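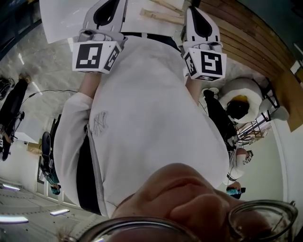
Is a little inflation really that bad? (the Follum rent thread, split off by request)

kgeerts_arnout
Posted in August, 9:14 pm

Splitting this from the rent thread before the moderator does it for me. My claim was simple. If prices and wages both creep up a bit every year, the main loser is the guy with cash under the mattress, and I don't lose sleep over him. Borrowers get a little relief, relative wages can adjust without anyone's pay slip going down, and the central bank has room to cut when things go south. Tell me what I'm missing.

vprins
You're missing the word "if." Prices creep up every year. Wages creep up when somebody remembers. I got a 30 euro raise the same month my landlord discovered indexation, and guess which number was bigger.

kgeerts_arnout
That's a complaint about bargaining power. You'd have it at zero inflation too.

vprins
At zero inflation I could do nothing and stay where I am. Now I have to ask for a raise every year just to stand still. I hate asking. My boss knows I hate asking. There's your transmission mechanism.

Segers_K
Veerle has the better of this one. The textbook says people see through the nominal figure to the real one, and then the same textbook spends a chapter on why they don't take pay cuts. Pick one. If workers are fooled enough for inflation to grease the labor market, they're fooled enough to be quietly robbed by it.

kgeerts_arnout
"Robbed" is doing a lot of work there. Compared with what? The alternative in a slump is that the firm keeps everyone's pay the same and fires 9 people.

Segers_K
Compared with being told.

milank
My two cents, now worth slightly less than when I started typing.

I do the price lists at a wholesaler (Visser, plumbing parts, you haven't heard of us). Changing prices used to mean reprinting a catalog of 600 items. Now it's a spreadsheet and one afternoon. So whenever I read about menu costs I have to laugh. What costs us is the phone calls afterward. Customers take one increase a year with a sigh. Do it twice and they want to speak to a manager, who is me.

PieterVdB
Milan, that phone call IS the menu cost. The printing was always the small part.

milank
Then they should have called it the phone cost and I would have read the paper.

PieterVdB
Fair. Back to Arnout though. I'm old enough to have had a mortgage when inflation was doing my repayments for me, and it was lovely. My mother had savings at the same time and it was less lovely. We ate Sunday dinner at the same table and had very different views of monetary policy.

vprins
So who was right?

PieterVdB
She was cooking.

kgeerts_arnout
I'll concede the savings point for people who can't get a decent rate. I don't concede the wage point. Show me a long stretch of zero inflation where workers came out ahead and I'll read it tonight.

Segers_K
Most of the gold standard years had flat or falling prices and real wages rose in plenty of them. You'll say that was productivity.

kgeerts_arnout
That was productivity.

Segers_K
And when wages rise with inflation around, that's the inflation, I suppose.

milank
Can one of you explain to me why the target is two and not three? I've got until 60 percent battery and then I'm going to bed.

PieterVdB
New Zealand picked a low range first and everybody else copied off the kid in front. There are better reasons, but they were mostly found later.

vprins
I feel so much better about my rent.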